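Laundry Cell Setup and Upkeep
Student project report, Worbridge
Friday, July 30, 2021

Our project, Galbraith, covers how the laundry cell is set up and kept working. The robot loads and unloads a front-loading dryer. We wrote the setup steps and took over the routine checks in May.

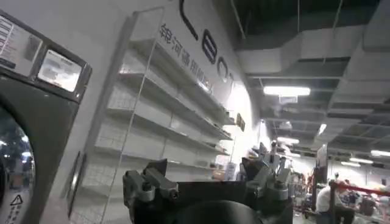
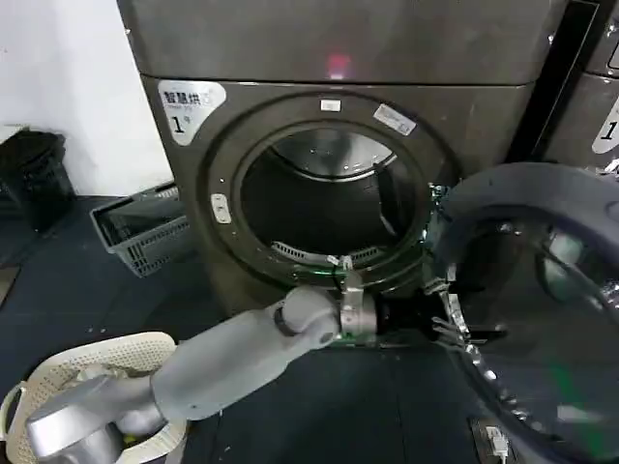
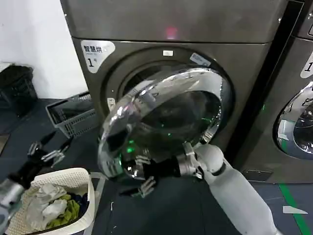 Dryer 1, door open.

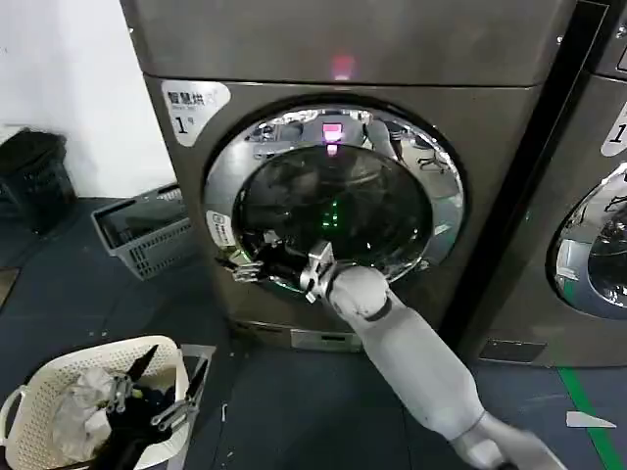 Genine read the draft and replied that the finger bolts should be checked before every session, and that a weekly check is too long a gap when the hand is pulling on a heavy door.

We changed the schedule. The bolts are now checked at the start of each session and the wrist joint once a week. The basket position is set before the arms are powered. After moving the basket 6 cm closer to the dryer, we ran 117 cycles and had to stop the arm in 6 of them. Four stops were caused by cloth caught at the door rim. The other two were a slipped grip on the door.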